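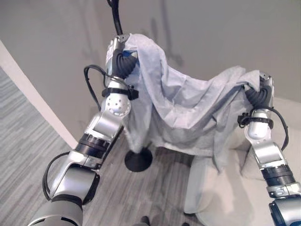 1. Introducción

Este informe recoge el trabajo final de la asignatura de Textiles y Consumo, realizado por Bendik Hägglund y Phong Vi. El tema es el cuidado doméstico de la ropa: cómo se lava, cómo se seca, dónde se deja entre un uso y otro y cuánto dura en consecuencia. Nos interesaba porque en clase se había hablado mucho de la fabricación y muy poco de lo que ocurre después de la compra.

La pregunta de partida fue si la gente lava la ropa por suciedad o por costumbre. La segunda, que añadimos en abril a propuesta de la profesora, fue qué peso tiene el secado en el desgaste de las prendas finas.

2. Método

Preparamos un cuestionario de 20 preguntas y lo pasamos en 22 hogares del barrio de Flosterby. Cada hogar llevó además un diario de lavado durante cuatro semanas, en el que apuntaba la prenda, el motivo del lavado, el programa y la forma de secado. Los diarios sumaron 3.747 anotaciones. Phong pasó los datos a una hoja de cálculo y Bendik revisó las entradas dudosas, sobre todo las que mezclaban varias prendas en una sola línea.

Dos diarios llegaron incompletos. Los mantuvimos en el recuento general, pero no en la comparación por semanas.
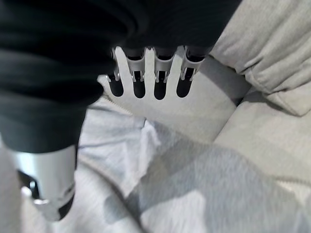

También hicimos entrevistas cortas, de unos diez minutos, a una persona de cada hogar. No se grabaron. Tomamos notas a mano y las pasamos a limpio el mismo día.

3. Resultados

3.1 Motivos del lavado

El motivo más anotado fue "ya me la he puesto", sin mancha ni olor. En las camisas y blusas ocurre casi siempre después de un solo uso, mientras que los pantalones y los jerséis aguantan varios. Las personas que trabajan en oficina lavan las camisas con la misma frecuencia que las que hacen trabajo físico, cosa que no esperábamos.

Varios entrevistados mencionaron la ropa intermedia: la que no está limpia del todo pero tampoco va al cesto. Suele acabar en una silla, en el sofá o a los pies de la cama, y al cabo de unos días se lava porque está arrugada. En los diarios esto aparece como "arrugas" o "llevaba días fuera".

3.2 Secado

La mayoría seca al aire, en tendedero interior. Cinco hogares usan secadora para casi todo y dos solo para toallas y sábanas. La ropa fina se seca en percha en menos casos de los que suponíamos - muchos la tienden doblada sobre la varilla, y luego tienen que planchar la marca. 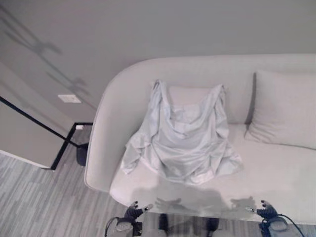 En cuanto al centrifugado, casi todos dejan el valor que trae el programa. Preguntamos a una tintorería, Trernden, que nos recomendó no pasar de 700 revoluciones con tejidos delicados. Solo tres hogares bajaban la velocidad a propósito.

4. Dificultades

La aplicación Stundo, que probamos al principio para los diarios, no permitía corregir una entrada ya enviada. La primera semana se perdió tiempo con esto y pasamos al papel. Tampoco previmos que el lavado a mano necesitaba una casilla propia, así que lo reconstruimos a partir de las observaciones.

5. Conclusiones

Con una muestra de este tamaño no se puede generalizar. En los hogares estudiados se lava más por costumbre que por suciedad, y una parte de los lavados se habría evitado colgando la prenda al quitársela. Sobre el desgaste no tenemos mediciones propias, solo lo que contaron los entrevistados. Para un trabajo posterior propondríamos seguir unas pocas camisas iguales durante un curso entero y comparar el estado de cuellos y puños.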